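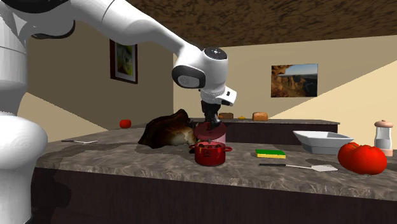
Putting a lid on a pot is the chore I always start people on when they ask me whether a robot could help out in their kitchen yet. You and I do it without looking, usually while talking to somebody, and that makes it a lovely first test in a simulator. Look at how the lid hangs tilted over the little red pot, with its disc facing forward. It has to come level before it can sit on the rim, and your arm needs to know that.

So, let's set it up! Load your kitchen, put the pot near the middle of the counter, and leave the clutter alone (a sponge and a spatula are plenty to begin with). Have the gripper take the lid from the top, raise it well clear, and rotate the wrist until the lid is flat. Then lower it slowly and open the fingers.

Run it 90 times, moving the pot a little each time, and write down every miss. My friend Fumiko Takagi thinks I'm fussy about this, but I've learned more from my misses than from anything else. Can it do your dishes by September? I wouldn't bet on it, but lids are coming along nicely.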